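The Green Button

Orsolya Pintér had worked the bench at Pollard for 15 years when they took her stool away. It wasn't done unkindly. Somebody from the office asked if she still needed it, and she said she supposed not, and the next morning it was in the canteen with a newspaper on it.

Her job had been testing switches. Big ones, the kind that go on the side of a machine so that a person can start it or stop it with the flat of a hand. They came down from Odeck in trays and she pressed each one, listened, turned it, pressed it again, and put it in the good crate or the other crate. On a good day she did 257 before the afternoon break. She knew the number because Ferenc Hajdu wrote it on the board once, the day she did it, and it stayed there until the board was painted.

Now the arms did the pressing. There were two of them on the slotted table at the end of the shop, and her name for the job had changed from tester to cell attendant. The pay was the same. She wore the same shoes.

"It'll press one switch 4000 times overnight," Ferenc told her in the first week. He was the shift lead and he had been sent to Skarkport for the training. "You couldn't do that."

"Nobody ever asked me to," she said.

She learned the cell quickly enough. You set the unit on the slab, you checked it sat flat, you brought the gripper down slowly until it was nearly on the cap, and then you stepped back and let it go. The slab was a piece of marble from Pálfi, the kitchen place across the road. The engineers had wanted something flat and heavy and had gone over with a trolley and got it. Orsolya thought it was too good for the shop. She wiped it at the end of every shift, which was not on her sheet.

The sheets were the worst of it. Before, she had written nothing down except a total. Now each run had its pages, and the pages came out of the printer faster than she could put them in order, and they slid about on the table where she had nowhere else to lay them.

In June a batch came down that she didn't like. She had picked one out of the tray to set it up, a green one, and pressed it with her palm out of habit. It went down and came up. She pressed it again.

"What's wrong with it?" Ferenc asked.

"It's late."

"Late how?"

"Coming back. It's late coming back."

He pressed it himself. He pressed it several times, with his head on one side as if that would help. Then he put it on the slab and they ran it. The arm came down and went up 1400 times while they did other things, and at the end the screen was green and the page said pass.

"There you are," said Ferenc.

"I'd put it in the other crate," she said.

He looked at the page and then at her. She could see he wanted to go home. His boy had a match. But he had worked beside her a long time, and in the old days when she put something in the other crate he had never once taken it out again.

"What do I write?" he said. "There's no box for it."

"Write that it's late."

He wrote it in the margin in pencil and sent the page up with the rest. Three days went by. On the fourth a young engineer came down from the office, a polite girl with her sleeves rolled up, and asked who had written late. Ferenc pointed. The engineer asked Orsolya to show her, and Orsolya pressed the switch, and then the engineer pressed it, and they stood there taking turns.

"I can't feel it," the engineer said.

"Do it with your eyes shut."

She shut her eyes. She pressed it slowly, a good many times. Then she opened them and asked how long the machine waited before it checked that the cap was up, and Ferenc had to go and find the book.

It waited too long, as far as this was concerned. The cap had plenty of time to get back. The engineer changed a figure and they ran the batch again, and the screen was red for some and green for others. She thanked them both and wrote everything down, and said the new figure would go into the other cells as well.

"So now it can feel it too," Orsolya said when she had gone.

"Looks like it," said Ferenc.

She thought about that for a bit. She put the next unit on the slab and pressed her finger against the near edge of the marble to be sure it hadn't shifted. Then she brought the gripper down.

At the break she went to the canteen. Her stool was there, and she moved the newspaper and sat on it.

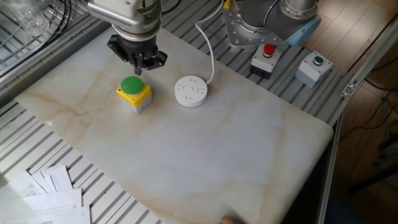

The gripper over the green button, with the run sheets at the corner of the slab.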